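Home | Workshop | Visits | Tools | About | Search

Open day at Skonwood: an hour and a bit with the Brundum cell

April 26, 2025

I nearly didn't go. It was bucketing down, the Skonwood car park was a lake, and I'd already been to one open day this year that was mostly free pens. But a mate had told me that the Dateo workshop, out the back past the loading dock, was letting people stand right beside their bin picking cell and ask whatever they liked, and I'm a sucker for that sort of thing.

The cell is called Brundum (it's on a bit of masking tape on the controller cabinet, in texta, so I assume that's official). They've had it going since last July. The job is simple to say and a pain to do: mixed bits and pieces go into a bin, and the arm has to fish them out one at a time. I've spent 16 years fixing packing lines, so I wasn't there for the picking so much as everything around it. How do you hold the bin still? Where do the cables go? What wears out first?

The bin first, then. They clamp it! Proper hand clamps, one on each side towards the back, the same sort I've got hanging over my own bench. I'd have expected a welded fixture, but the crew said they swap bins a fair bit and a fixture would need redoing each time. The positions are marked out on the table in blue tape, and the morning check starts with someone eyeballing the bin against the marks, then giving it a good shove. If it shifts, the clamps come off and it gets set again from scratch. A bin that's crept across a few millimetres doesn't look wrong to anyone walking past, and then the gripper goes down and finds a wall where it thought there was floor. They'd had 78 stops logged in their first couple of months and reckoned most of them came back to that.
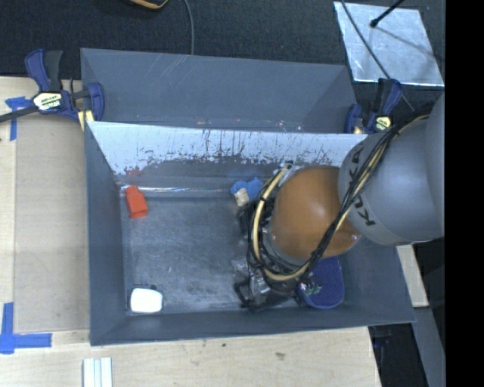

The KUKA arm down in the grey bin, hose strapped around the joint, cables draped past it.

The dress pack was the bit I got really excited about (yes, I know). There's a thick creamy yellow hose that loops around the joint and a bundle of thin black cables draped over the arm alongside it, with dark ties holding the hose in places. I asked how much slack they leave and got a great answer: run the arm at slow speed to the deepest corner of the bin, then the opposite corner, then right up to home, and watch the loop the whole way. Too tight and it drags on the fitting. Too loose and it flops down ahead of the gripper and knocks your parts about. They re-tie it with the arm parked and locked out, and the old ties get snipped and counted into a jar so none end up in the bin. I'm pinching the jar idea.

Bin walls cop a hiding too. You can see scuffs all over the sloping panel at the back and cloudy scratches right across the floor. I'd have binned it (sorry) but they don't mind a scratched bin so long as nothing's cracked or lifting. The wear check is a gloved hand along the edges every 100 hours. The last one they retired had done 1665 hours, and it's now full of offcuts under the stairs.

Oh, and the Aasen stand next door had the good sausage rolls. Go before noon.

I stayed until they shut the cell down for the afternoon talk, which I skipped. If they run it again I'd ask for longer on the gripper side, as we only got a few minutes on that and I still want to know how often they change the fingers.

Recent posts
Re-tying a hose loop without swearing
Which clamps I keep and which I gave away
Notes from the Aasen spring fair
Wet car parks and other open day hazards

Contact | Copyright 2025 | Back to top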